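Search this site Enter keywords Go

The Door at Flostgate
Print this page | E-mail to a friend

I'd been at Flostgate since May, teaching a robot that didn't exist to walk through a house that didn't either, and I was rather enjoying myself! Byun was our method. You give the robot 1000 practice runs, then you take away its map and see whether it copes on sight alone.

It coped with everything except the blue room. Run 2312 – stopped at the door. Run 2919 – same door, same stop.

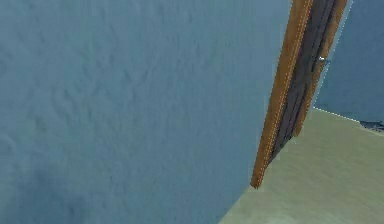 So what does a robot learn from, if it has no map? It learns from what it sees and from a score at the end of each run, and over many runs the moves that scored well get picked more often.

I went through the scores over a cold tea and found my own mistake. I'd been taking points off for every pause, so stopping early cost it less than dithering at the doorway. My sulky robot had simply done the sums!

I changed one line and set it going again. Then I sat there in the dark office with my coat on, whispering "go on, then" at a screen – and it went through.

Contact us | Copyright Guvener Stories | Back to top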